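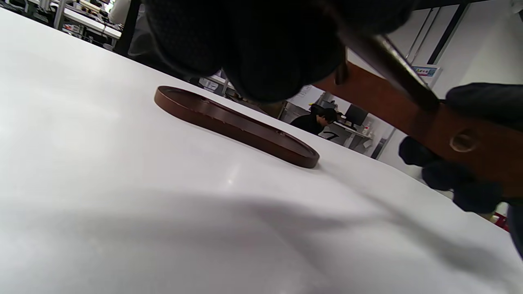
Wooden piece in hand over the work table, tray left on the table

Home Tickets Knowledge Base Stations Contact My Account

Ticket 3137: right hand position drifts during recording
Opened by: Eilidh Dunbar, model furniture bench, Nerkberg
Assigned to: Kornél Takács
Opened: February 2025
Status: Open, monitoring

Eilidh Dunbar:
Right hand on the recording set is drifting again. I start a piece with both hands lined up on the Kuvido screen and by the end the right one shows a little lower than where I'm holding it. Left is fine. I have restarted twice. Lorraine has the same problem when she uses this set, so it isn't the way I hold things.

Kornél Takács:
Does it drift while you hold still, or only when you turn a part over? Please also check that the cable at the right glove is pushed all the way in.

Eilidh Dunbar:
Mostly when I turn something over. Chairs are the worst, trays hardly at all. Cable was in. I reseated it anyway, no change. 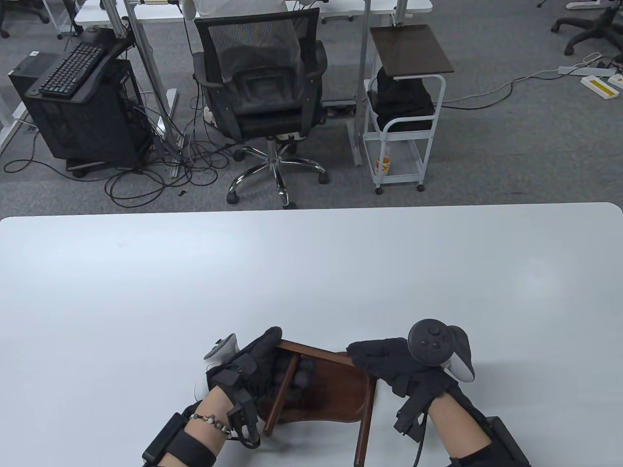

Small chair held upside down, both controllers on the gloves

Kornél Takács:
Looked at your last session. The jump comes each time the right wrist rolls past a certain angle. I think the controller mount is shifting on the glove. Please tighten the strap on that side, run calibration with palms down, and do four chairs.

Eilidh Dunbar:
Done. Three good, one drifted. Tightening it that far leaves a mark on my arm after an hour and I would not want it like that for a full shift.

Lorraine Kerslake:
Adding to this as bench lead. Before the Roline arm was ordered, these two built and checked models all day. Now half the shift is recording, and a take that drifts gets thrown out. Last week 287 takes were rejected out of 1000, and the rejects show up on the daily sheet under the person's name. People are skipping breaks to make up the number. Can rejects caused by the equipment be kept off the sheet?

Kornél Takács:
That is a setting on our side. Passing to Heikki.

Heikki Hämäläinen:
Changed. Rejects with a tracking fault now go under the station. The name stays on the good takes only. I can't correct last week's sheets from here, Kálmán Szűcs would have to do that in Ilie.

Lorraine Kerslake:
Thank you. I have written to him. Also, does the tight strap stay as the instruction?

Kornél Takács:
No. Go back to normal tension. I am sending a wider mount for the right glove. Until it arrives, record trays on this set and leave the chairs.

Eilidh Dunbar:
Wider mount fitted this morning. Did twelve chairs at normal tension, one drifted. Much easier on the arm. Please leave the ticket open until Lorraine has had a shift with it.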